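Speaker notes, Tulley project talk
Waltier workshop, afternoon session

Slide 1. Title
Say the name of the method once (Stalska) and move on. Questions at the end.

Slide 2. The problem
Two-handed demonstrations go wrong when one hand leaves the other's view. The policy then learns a hand position it can't recover from its own camera.

Slide 3. Data
2,000 demonstrations with two hand-held grippers, tabletop tasks only. No robot in the collection. 300 held out, split by object and never by session.

Slide 4. View from one gripper
Padded fingers open, nothing between them. The other gripper comes in from the left, toothed fingertip, operator's fingertip showing under the linkage. White tray behind. Point to the second gripper: only part of it is in view, and that part is all the model gets for relative pose. 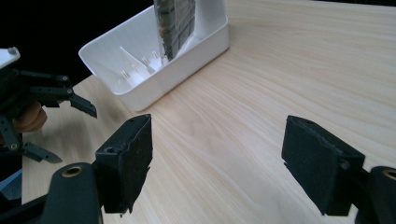
Slide 5. Method
Predict the other gripper's pose as an extra output. Loss weight fixed at 5 for all runs. Mask the loss when the other gripper is out of view. Karam baseline is the same network without this output.

Slide 6. Results
Fewer collisions between hands on the held-out set. No change on one-handed tasks. Do not claim more than that.

Slide 7. Limits
Pad wear was not modeled. One camera position per gripper. Training stopped after 2,000 steps of fine-tuning; longer runs are still going.

Slide 8. Contact and code link
Leave this up during questions.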